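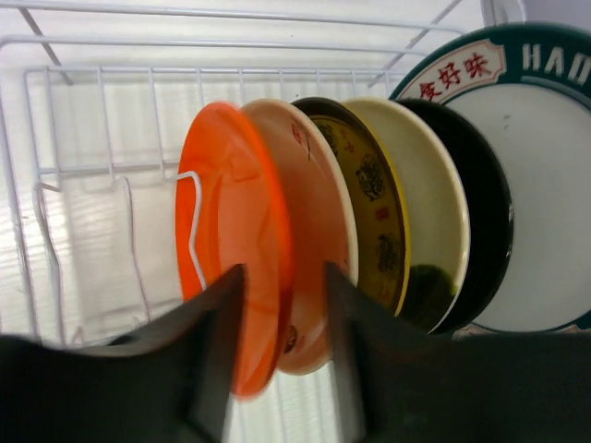

How to budget for a dish-handling robot setup (without blowing it all on the arm)

I'm Birdie Sorensen, and I do the planning and purchasing for a small robotics group that works on kitchen chores. Every September I sit down to write the equipment plan, and every year I get emails afterward from people at other labs asking how I split the money. So I finally typed it up!

Step 1. Write down the objects first

Before you open a single catalog, list what the gripper has to pick up. For us that's plates standing in a wire rack, in different sizes and with different rims, and the gaps between them are tight. That list tells you how thin your fingertips need to be and how far they need to open. My first year I did it backwards (arm first, then gripper, then a sad trip to the store to find dishes that fit) and I don't recommend it.

Step 2. Price the fingers separately

Grippers usually get quoted with a standard set of fingers. You will want others. I keep a separate line called "fingertips" and put 12 pairs on it for the year, in a couple of shapes. They get scuffed, somebody redesigns the tip angle, somebody else wants the old angle back. Gerardo Santoro prints ours in-house, so the line is mostly material and his time, and yes, you have to budget his time.

Step 3. Get a camera at the wrist, and a spare

A camera up by the gripper gets you in close to the rim, where the grasp happens. Buy the spare in the same order. I also add mounts, extra cables (the cable goes before the camera does, in my experience) and a little for lighting. Shiny glaze throws glare right back at the lens, and a bright window behind the rack is just as bad. Blinds help some. A plain wall behind the work area helps more, and paint is cheap.

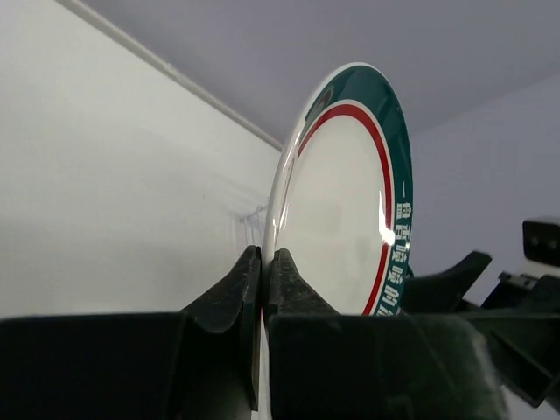 Step 4. Buy more plates than seems reasonable

I put 100 plates in the plan and Leilani Abernathy laughed at me, and then she came back and asked if we could get more patterns. Mix them up: glossy, plain, printed rims, lettering, dark ones, a plastic one or two. If everything you own is the same white plate, you're going to learn a lot about one white plate. Thrift stores and restaurant supply places are great for this. Pick up two or three racks while you're there, because the wires bend.

Step 5. Leave room for the second arm

Even if you're only buying one now, ask for the quote on two. Measure the table, check the outlets, and think about where both sets of brackets and cables will sit when the arms are working close together. We got quotes from Plurnard and Kenemer, and the arms themselves weren't far apart. The mounting hardware was where they differed, so make them itemize it.

Step 6. Hold something back

I keep $2,000 out of the plan and don't assign it to anything until the first 5 weeks are over. Last time it went to a sturdier table and a replacement power supply. Ask for the lead time on every part in writing, too. If you want my spreadsheet, drop me a note and I'll send you the blank version.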